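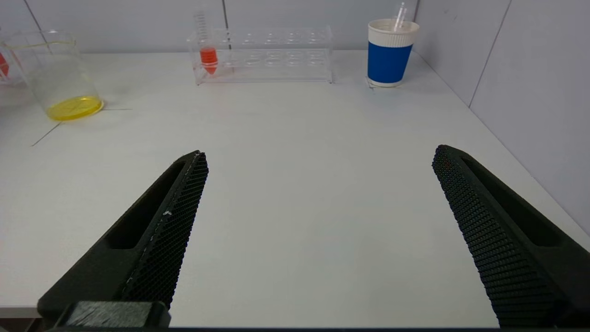

How do I get old contact paper glue off a white tabletop?

Posted in Cleaning and Repairs by rullel_renter

I bought a secondhand table from a family in Lavwood. It came with patterned contact paper stuck over the whole top. The paper peeled off in strips without much trouble, but it left a layer of glue behind that is tacky in some spots and hard and yellow in others. The top under it is white and smooth. I don't know what it's made of. The seller didn't know either.

So far I have tried dish soap with hot water, and then white vinegar. The soap did nothing. The vinegar made the glue gummy and it rolled up into little balls, but it also smeared. I don't want to use anything that will turn the white dull. We eat at this table and I have a two-year-old, so I'd also like to avoid anything with a strong smell. I need it usable by Saturday if possible.

Tshabalala
Top contributor

Plain cooking oil first. Any kind will do. Wipe on a thin coat, lay plastic wrap over it and leave it for 60 minutes. The oil works its way into the glue and the plastic keeps it from running off the edge. Then scrape with an old plastic store card held nearly flat. Don't use a metal blade, even a dull one, because a scratch on a white surface fills with dirt and you will see it forever.

Wipe the card on a paper towel after every pass. If you let the glue build up on it you just move it to another part of the table. The hard yellow spots will need a second coat, and I would leave that one on overnight.

When the glue is gone, wash the top with dish soap and warm water 2 times to get the oil off, then rinse with a clean cloth. Check it the next morning with a dry hand. If it drags, there is still some glue left there.

If the oil doesn't do it, rubbing alcohol usually will — open a window, keep your child out of the room, and try it on the underside of the overhang first. Painted tops can soften with alcohol. Laminate is normally fine. Skip acetone until you know what you have.

lower_relau_dad

just sand it. 220 grit and some white paint, done in an afternoon. I did my mother's kitchen table in Relau that way and it still looks ok. glue will clog the paper so buy extra

Tshabalala
Replying to lower_relau_dad

Sanding would be my last choice. If it's laminate you can go through the color layer, and paint doesn't hold up well where people eat unless you prime it and give it a long time to cure. It won't be ready by Saturday.

parkside_sewing

The oil method worked on my shelves, with one change. I warmed the hard spots with a hair dryer on low before putting the oil on. Keep it moving and stop when the glue feels soft. Too much heat in one place can lift the edge of a laminate top, so stay away from the corners.

Also, baking soda mixed into the oil makes a paste that stays put better. It is slightly gritty, so rub lightly and try a small area first. I left mine for 24 hours because I forgot about it and there was no harm done, but my shelves are not white, so I can't say if it would stain yours.

rullel_renter
Original poster

Thank you. I tested the oil on one corner of the underside where the paper wrapped around, and the glue came off with the card. No mark that I can see. I'm doing the top tonight after dinner, half at a time, and I'll use the hair dryer on the yellow parts in the middle only. Not going to sand it.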